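Projects > Funded work > Progress reports > Kosatton Skills Bench

Kosatton Skills Bench: second progress report to the Gellell Fund

31 January has a way of arriving before the paperwork does, so thank you to Anika Doucet for the extra week. This report covers the work since November and follows the headings on your form, apart from the one on "community visibility", which we have folded into the last section where it can do no harm.

What we said we would do

Our plan was to build a bench exercise in closing a short straight cut with single tied stitches, using fine dark thread and instruments of the kind used in robotic surgery. The exercise had to be plain enough to repeat and awkward enough to be worth repeating. We promised 18 practice sessions in this period and a written guide to go with them.

What we have done

We ran all 18. Raquel Cunha led most of them and Damir Berisha kept the log, which now stands at 89 completed knots. He has views on the quality of several, and they are available on request.

The thread has taken up more of our time than the knots. It is very fine and nearly black, and against a shadowed background it more or less resigns from view. We spent a good part of November moving lamps. The red surface now reads well, the polished jaws throw back rather more light than we would like, and the corners remain gloomy. Trinidad Lacson would like a softer lamp. So would the rest of us.

The guide now asks people to pause with the jaws open and find the thread by eye before closing on anything. This added a line to the text and several minutes to the early sessions, which we consider a fair price.
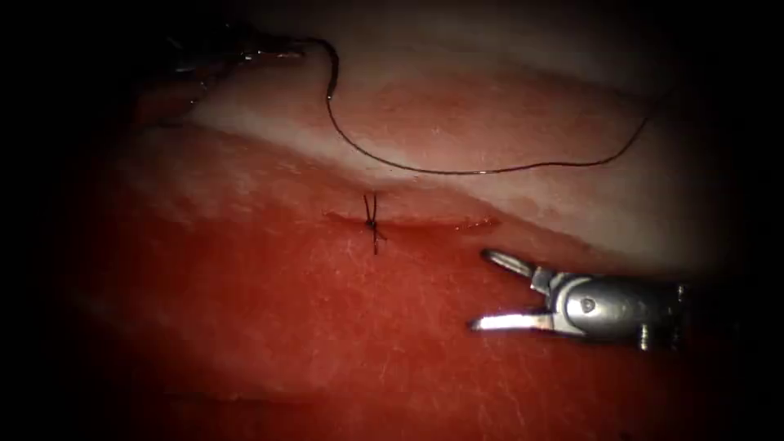
Handling the loose ends

Most of our drafting has gone into this part. The first version of the guide said "manage the tail", and everybody agreed that this was clear until they tried to do it. A long strand will happily form a curve in one direction while the short one hangs in another, and both can end up lying across the place you want to work. The current version deals with each strand separately and has grown to nine steps. Thaddeus Dunleavy thinks it should be seven. We have asked him to say which two.
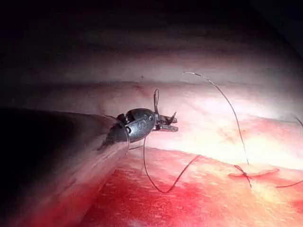 Loop of thread at the jaws, with a tied knot over the incision to the lower right.

Money

We have spent £1,000 on thread, practice surfaces and lighting, all of it within the budget line. The practice surfaces came through Van Dusen and arrived late, though in good order. Nothing has been moved between headings. The travel line is untouched, as we have not been anywhere.

What is still to do

– Settle the length of the guide, with or without Thaddeus's blessing.
– Try the softer lamp.
– Hand the draft to the Nondeo group, who have agreed to follow it cold and complain in writing.
– Write the page for your website, as required under "community visibility". Raquel has started on it and reports a title.

We do not need an extension at present. If the Nondeo comments run long we will write to Anika before the next payment date.

Filed under: Progress reports, Training and skills, Gellell Fund

Contact us | © Kosatton Skills Bench | Back to top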